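I finally gave in and learned to mend

5/25/18

So I have a pile. You probably have one too. Mine lives on the chair in the bedroom, and it's made of everything I can't wear but refuse to throw out: the gray cardigan with the elbow gone, two pairs of jeans, a pillowcase that ripped when I caught it on the bed frame, and my brother's old work shirt that I stole in college and have never given back (sorry, Danny).

My plan for years was to take the whole lot to a tailor. Then I got a quote of $148 for the jeans, the cardigan and one zipper, and I went home and put everything back on the chair.

What changed my mind was Hilde. Hilde Lambrechts lives two doors down from my mom in Skurkirbridge and she has been mending things since before I was born. I was over there in April complaining about the quote and she just handed me a needle. No speech or anything! She had me threading it before the coffee was done, and by the time I left I'd closed a hole in a sock. It was an ugly, lumpy close, and I wore that sock for three days running.

I've been at it most evenings since then, usually with a podcast going, and I have opinions now. The first one is about thread. I started out with one of those little travel kits, the kind with every color wound around a bit of cardboard, and I snapped the thread so many times that I decided I had no talent. Hilde took one look and told me to throw it away. A decent spool of plain polyester costs less than a sandwich and it doesn't fight you. I bought white, black, navy and a sort of oatmeal color, and so far those have covered everything but the green sweater. 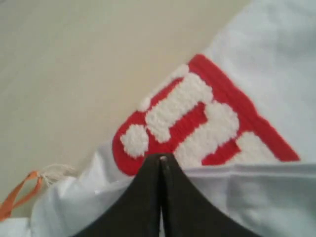 The second opinion is about how long your thread should be. Shorter! I know it feels efficient to cut yourself a great long piece so you won't have to rethread, but you'll spend the whole evening picking out knots. Fingertips to elbow is what I was taught and it's what I do now, and I've stopped swearing at the lamp.

And while we're on lamps, get a good one. I was doing all of this under the overhead light in the kitchen and wondering why my eyes hurt. Kurniawati, who I used to work with at Mazza, gave me her old desk lamp when she moved, and the difference is silly. I can see the weave. I can mend black jeans after dark, and if you've ever tried that under a ceiling bulb you'll know what I'm talking about.

Okay, the jeans. Jeans are where I nearly quit. The inner thigh had gone thin on both pairs, and my first idea was just to sew the hole shut, which pulled everything into a pucker and then ripped again the next time I got on my bike. You have to put something behind it. I cut up a third pair that was past saving, pinned a piece on the inside a good bit larger than the worn part, and then went back and forth over the whole area with little running stitches. It takes forever. It took me two whole evenings and part of a Sunday morning, and my thumb was sore afterward. But they hold, and from the outside it looks like a faded spot with some texture to it.

(I did try iron-on patches before that. They lasted two washes and then one corner came up and scratched my leg all through a dinner. Never again.)

The cardigan I did in mustard yellow, on purpose, on gray. I'd been trying so hard to make my repairs invisible and I'm just not good enough for that yet, so I went the other way. Pierina at the bakery asked me where I'd bought it. I was so pleased I forgot to pick up my bread.

Buttons I won't go on about, except to say that you should wind the thread around underneath a few times before you knot off so the button has a little stem to stand on. My whole life I've been sewing them flat against the cloth and then wondering why they wouldn't go through the buttonhole on a coat.

The pillowcase took me ten minutes. Ten minutes, after it sat on that chair for a year and a half! It had split right along the seam, so all I had to do was turn it inside out and follow the old stitch holes. If you want a first project, look for a split seam. There's nothing to design or match, and if it comes out crooked it's on the inside.

What's left on the chair now is the work shirt, which needs a new collar, and I don't know how to do a collar. Hilde says you can unpick the old one, flip it over and sew it back on with the worn side hidden, and apparently people used to do this all the time. I've watched a video of it twice. I've also bought a seam ripper, so I suppose I'm committed.
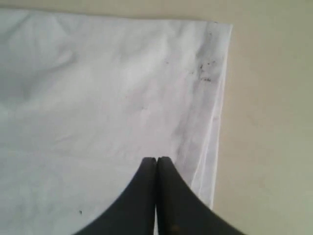

What's in my mending box

It's a cookie tin, of course. Inside there's the four spools, a packet of assorted needles, the seam ripper, small sharp scissors that are not allowed to touch paper, pins, a stub of chalk, and a jar of buttons from my grandmother that must have 200 in it and no two the same. I don't own a thimble. I know, I know. My thumb and I are discussing it.

If you've ever turned a collar, please leave me a comment before the weekend, because I'm going in on Sunday whether I'm ready or not.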